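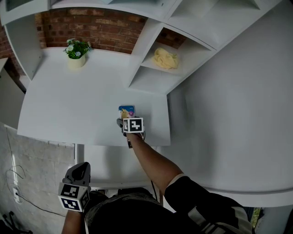 We went over to Dendley on a Monday in June for the open day at the Zolell furniture showroom. There were five of us in two cars: me, Nigel Holroyd, Amparo Villanueva, Carmela Llorente and Rocío Aranda. Parking is at the back, off Mackay Street, and costs 2 pounds for the day.

Encarnación Marín took us round. The building was a print works before Zolell had it and the floor area is 1,152 square metres. Tours were limited to 20 people, so it was worth getting there for the first one.

Most of our time went on the home office section, where a white desk is built straight into the shelving. The compartments step up at the side of it and brick shows at the back of the nook. A flowering plant in a round cream pot stands on the desk. Amparo liked the arrangement and measured it for her back bedroom. I thought the desk could do with a drawer. Encarnación said one can be added at the order stage, but not afterwards.

The range is called Umico. A desk with shelving starts at 2,000 pounds with fitting, which was more than Nigel had in mind. Square compartments are the standard choice and can be ordered with or without backs. Carmela asked about fixing to old brick. They drill into the brick and leave the mortar alone.
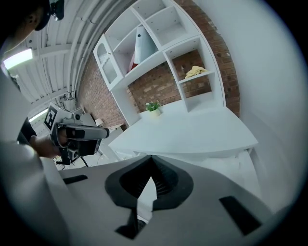 White shelving against the red brick wall.

Tea was served upstairs at half past three. Rocío picked up price lists for those who couldn't come and has spares. The next visit is to the tile warehouse, names to Nigel please.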